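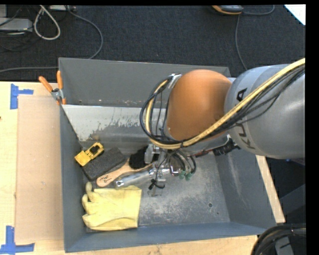
I moved my home backups off the old external drive in December, and the notes I kept are long enough to be worth posting. The setup is a small two-bay box in the hall closet at the Dratley apartment, a second drive that lives at my desk in Hedholm, and a script that runs at night.

The first full copy was 2,206 folders, most of them scanned paperwork and photos. It failed twice. Both times the log stopped on a file name with a trailing space, left over from a scanner I no longer own. The file system on the source allowed it and the one on the destination did not. I wrote a short loop to find names ending in a space or a period, printed the list before changing anything, and renamed them in batches. The third run finished overnight.

Naming is now fixed by rule. Year first, then month, then a plain word for the subject, all lower case, hyphens between words. No version numbers. If I need an older copy of a file I get it from a snapshot.

Snapshots are kept for 80 days. I started with a full year, but the photo folder changes a lot when I am editing, and the deleted raw files were holding on to space I wanted back. Text documents take up almost nothing, so those sit in a separate share with no expiration.

The script itself is dull. It checks that the destination is mounted, checks that a marker file exists on it, and only then starts the copy. The marker check matters - I once filled the system disk by writing to an empty mount point. It also stops if more than 1,000 files would be deleted in a single run, and sends me a message with the first nine paths. That limit has tripped once, when I renamed the Munham folder and forgot that a rename looks like a delete plus an add.

Restores get tested on the first of the month. I pick a folder, copy it to a scratch directory, and compare checksums against the live version. Last month it was the Okoro invoices, and everything matched.

Still open: the drive in Hedholm is encrypted, but the key is stored only on the laptop and on a sheet of paper in the same closet as the box. I need to move the paper.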